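From: Nermina Vidmar
To: Wilano Hall flowers list
Subject: Re: Table greenery for the May lunch, and what to do with the hydrangeas

Thanks for this. I've answered in pieces underneath, and there's one photo further down. Sorry for the length. I've been putting off three separate emails and they've ended up in one.

> Hi all,
> Before I order anything, can someone tell me what we still have in
> the artificial flower tubs? I remember blue hydrangeas from the
> Angelovski wedding and a lot of loose leaves, but I don't know what
> colour the rest was or whether it's worth reusing. Urnholm have
> their 100-packs of leaf sprigs on special until Tuesday and I'd
> rather not buy them twice.
> Also, are we still doing baskets down the middle of the tables, or
> did we agree on something lower? People complained last year that
> they couldn't see across.

I went through the tubs last night. We have more leaves than we need, so please don't order the sprigs. The inventory sheet says 438 pieces in total across both tubs, but that was done before the wedding and I would not rely on it. It counts stems, single leaves and moss all as "pieces", so it was never much use for working out how many tables we can cover.

The blue hydrangeas are fine. They are two slightly different shades, one paler than the other, and I think they came from different orders. Side by side in one basket it looks deliberate. Split up, with one shade per table, it would look like we ran short, so I'd keep them mixed.

The moss is the dark olive one. It sheds a bit when you pull it apart. Leave it in clumps and tuck it in beside the flowers where it fills the gap between the heads. A whole clump is too much for the small baskets, but you can tear one in half without much trouble.

On height, we did agree on something lower, but I don't think it was ever written down. My suggestion is to keep the baskets and take the stems right down so the heads sit inside and don't stand up over the rim. Then put the basket at one end of each table and run loose green sprigs along the rest. People can see each other and there's room for the platters. I tried it on the white tables.
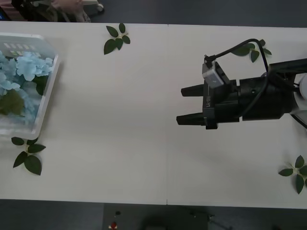 Basket at the left end with the blue hydrangeas and moss, loose sprigs along the two tops.

A few things I noticed from laying it out.

The white baskets are translucent, so the blue goes hazy through the sides. From above you get the proper colour. If you are sitting down you mostly get the washed-out version. I don't mind it, but if anyone wants stronger colour, the wicker ones are in the cupboard behind the urn and would do the job. They're taller, though, so you'd be back to last year's complaint unless you cut the stems again.

Four sprigs is sparse for that length of table. I like it that way for lunch because the plates will take up most of the space. For the afternoon tea, when there's less on the table, I'd go up to six or seven. Don't line them up. Turn each one a different way and keep a couple close to the edges.

The dark green shows up well on white. If we use the cream cloths, I'd want to check it again, since the stems are pale and may disappear. If we leave the tops bare, they need a wipe first and we should push them hard together. You can still see the seam where the two meet, and a sprig laid across it would help. I didn't put one there and I should have.

> Last thing, does anyone know what's left in the budget? I had
> $1,392 written down but that might be from before we paid for the
> cloths.

It is from before the cloths. The cloth invoice hasn't been taken off yet, so treat the real figure as lower until I've seen the Ridano statement. In any case the greenery shouldn't cost us anything this time. The only things I'd buy are a roll of green floral tape and a decent pair of wire cutters. The ones in the drawer won't go through the hydrangea stems. I ended up bending them back and forth until they snapped, and I don't recommend it.

For whoever is setting up: the tubs are on the bottom shelf in the storeroom, left of the folding chairs. Tub 2 has the flowers in it. The other one is leaves and moss. Some of the leaves have come off their stems and are loose at the bottom. Don't throw them out, as a single leaf beside the flower heads fills in a basket nicely and nobody can tell it isn't attached.

Dust is a bit of a problem with the older heads. A hair dryer on cool gets most of it off. I wouldn't wash them. I did that with the pink ones a couple of years ago and the dye ran onto the petals next to them, which is why we no longer have pink ones.

When packing up afterwards, please take the moss out of the baskets before stacking them. It gets into the slots along the rim and takes ages to pick out with a skewer.

If anyone feels strongly about the wicker, reply to the list and not just to me, so we only have to talk about it once. Otherwise I'll go ahead with the white baskets. I can be at the hall from 9 am to do the tables, and I could use one more pair of hands for the cloths.

Nermina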